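What Is a Contract? (And What Happens If Somebody Breaks One?)

You make deals all the time. "I'll trade you my chips for your cookie." "I'll feed your hamster if you lend me your bike." Some deals are just between friends. Some deals the law cares about. Those are called contracts.

So what makes a contract?

First, an offer. One side says what it will do and what it wants back. Then a yes. That's called acceptance. And both sides have to give something. Money, work, a thing, even a promise. A birthday present isn't a contract. You don't owe anything for it (except a thank you).

Does it have to be on paper? Mostly no! Buying a juice box is a contract. Nobody signs anything. But some deals do need writing, like selling a house. And for big deals paper is smart anyway, people forget stuff.

Let's try one.

Kalinowski is a toy store. Nilline is a company that makes toy parts. Kalinowski says, "Send us 1,000 wheels by March and we'll pay you $300." Nilline says yes. Done. Contract.

Now what if Nilline says, "Sure, but we want more money"? That's not a yes. It's a new offer, called a counteroffer. The first offer is gone. Now Kalinowski gets to pick yes or no.
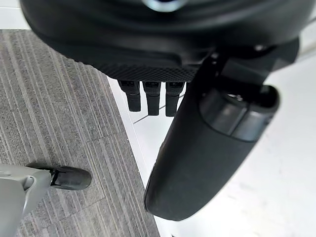 Black machine parts, with a small round screw on the side.

OK so March comes. No wheels! Nilline broke its promise. The grown-up word is breach. Say it like "beach" with an R.

What can Kalinowski do? Usually the first thing is just ask. Call them up. Lots of problems get fixed rihgt there.

If that doesn't work, Kalinowski can buy wheels somewhere else. Say a shop called Welter sells the same wheels, but for $10 more. Nilline may have to pay that extra $10. The idea is to put Kalinowski where it would of been if the promise was kept. Money paid for this is called damages. Weird word, I know. It doesn't mean something got smashed.

But Kalinowski can't just sit around and let things get worse. It has to try to keep the loss small. If it could get wheels easily and didn't bother, a judge might say, "Sorry, that part is on you."

Can kids make contracts?

Sort of. In most of the US you're a minor until you turn 18, and a minor can usually back out of a contract. That's to protect you. It's also why a store might want a parent to sign for something big. There are exceptions, like food or a place to live if you really need it.

Are there deals that never count? Yep. A deal to do something against the law. A deal somebody was forced into with threats. A court won't make you keep those.

Words to know

Offer: what one side says it will do, and what it wants
Acceptance: saying yes to the offer
Counteroffer: a new offer back
Breach: breaking the contract
Damages: money to make up for a breach
Minor: a person too young to count as an adult under the law

Try it! Hirnero Summer Camp has 26 spots. You mail in a form asking for one. The camp hasn't answered yet. Is there a contract? Look back at "acceptance" and talk it over with a grown up.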